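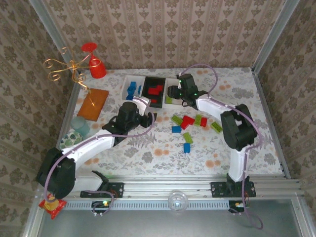

Week 5: Does the two-arm sorting result hold up?

Reading: Song and Jang, the Loso report, sections 2 to 4. Skip the introduction, it oversells.

The claim is that a policy trained by copying human demonstrations learns to sort coloured blocks into a compartmented box with two arms, and that it "generalises to household clutter". The second half of that sentence needs a hard look.

What was measured. 63 trials, one table, one box. A trial counted as a success if every block ended up in the compartment for its colour. There was no penalty for dropping a block and picking it up again, so a clumsy run scores the same as a clean one.

What was varied. Block positions, and which cups, bowls and ornaments stood nearby. The wallpaper, the cloth and the arm mounts stayed put. A policy could lean on that fixed background and we would never know from these numbers.

The baseline. Jang's comparison method got 13 demonstrations per colour. The new method got 23. The authors call this "comparable". I don't – rerun it with equal data and then we can talk.

Clutter. Most of it sits well away from the loose blocks. Ask whether the arms ever had to reach around anything.

For the tutorial: write half a page on one change to the setup that could make the result fail. Changing the cloth is the obvious answer, so pick something else. Bring your trial plan, including how you would score a dropped block.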